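Lilovville Technical College
Home Departments Student Projects Workshops Library Contact
Search projects Enter keyword Go

Hetau: A Low-Cost Polar Drawing Machine for Round Tiles and Plates

Project report by Katia Ruggiero and Nii Nartey
Submitted January 9, 2023

1. Purpose

The goal of this project was to design and build a small pen plotter that draws on flat, round objects. Most hobby plotters move the pen along two straight rails at right angles. That works well for paper, but a round plate has to be clamped in the middle of a square bed and most of the bed goes to waste. We wanted a machine with a turntable and a single arm, so that the plate turns under the pen and the pen only has to move in and out.

We named the machine Hetau. The people we had in mind were the ceramics students, who decorate plates by hand with underglaze pens and find it hard to get evenly spaced rings and borders.

2. Mechanical design

The turntable is a plywood disk on a lazy Susan bearing. A stepper motor drives it through a toothed belt. Our first version had the motor shaft connected straight to the disk, and single motor steps showed up as small corners at the outer edge of the plate. Adding a belt reduction of 4 to 1 made the steps much finer and also gave us more torque for heavy stoneware.

The pen arm rides on one steel rail and is moved by a lead screw. The pen holder is a printed part with a spring that keeps light pressure on the tip. Plates are rarely flat, so the pen needs some vertical give. We went through six versions of the holder. The early ones let the pen wobble sideways, and the fix was a longer sleeve with two set screws.

A hobby servo lifts the pen. We tried a solenoid in August and dropped it. It hit too hard and left a dot at the start of each line.
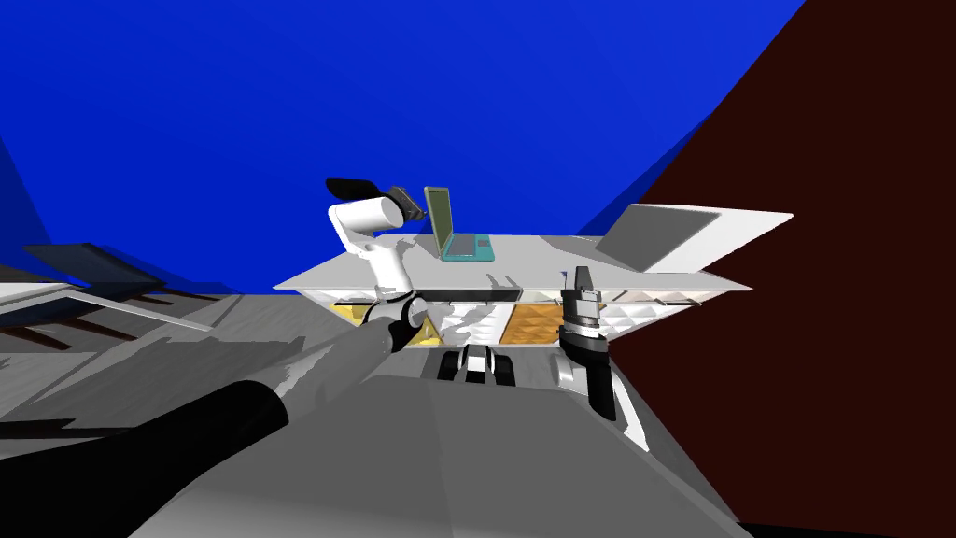

3. Electronics and software

The control board is a Fonseca two-axis driver that the department already had on the shelf. It accepts plain text move commands over USB. Power comes from a bench supply.

We drew our test patterns in an ordinary vector drawing program and wrote a converter, called Prisileo, that turns them into moves. For every point in the drawing, Prisileo works out an angle and a distance from the center. The math is short, but two things caused trouble.

The first was crossing the zero angle. When a line passed from 359 degrees to 1 degree, the turntable spun almost all the way back instead of moving two degrees forward. We now compare each new angle with the last one and add or subtract 360 when the jump is too big.

The second was speed. The same turntable speed gives slow pen travel near the center and fast travel at the rim, and the ink came out heavy in the middle and thin at the edge. Prisileo now adjusts the turntable speed to keep the pen moving over the surface at a steady rate. Very close to the center the table would have to spin faster than the motor can manage, so we leave a small blank circle there.
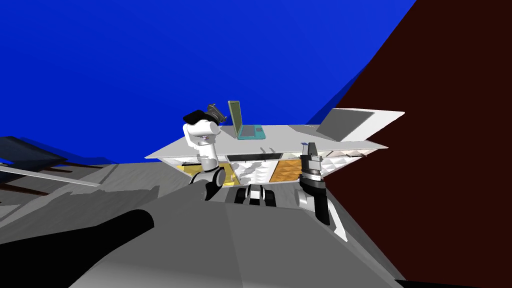

4. Testing

We tested on cardboard disks first, then on unglazed tiles, then on bisque plates from the ceramics room. The standard pattern was a set of rings with a star in the middle and a leaf border at the rim. A full pattern took 45 minutes on the largest plate.

Rings came out best. The start and end of each ring met cleanly on cardboard and nearly always on tile. Straight lines were harder, because both motors have to work together to make one, and any slack in the belt shows as a slight wave. Tightening the belt helped. It did not fix the problem completely.

Bisque is rough and wears down felt tips quickly. Underglaze pens with a harder tip lasted longer but clogged if the pen stayed lifted for a while. We added a command that draws a short line on a scrap piece before the pattern starts.

5. Division of work

Katia Ruggiero did the frame, the turntable and the pen holder. Nii Nartey did the wiring and wrote Prisileo. Testing and this report were shared.

6. Remaining problems

- Centering the plate is done by eye and takes several tries.
- The belt tensioner loosens during long jobs.
- There is no homing switch on the arm - the user has to set the start point by hand.
- Plates with a raised rim can catch the pen holder.

A switch for the arm has been ordered. Drawings and the parts list are kept with the project binder in the workshop.

Contact the Student Projects Office | © 2023 Lilovville Technical College | Back to top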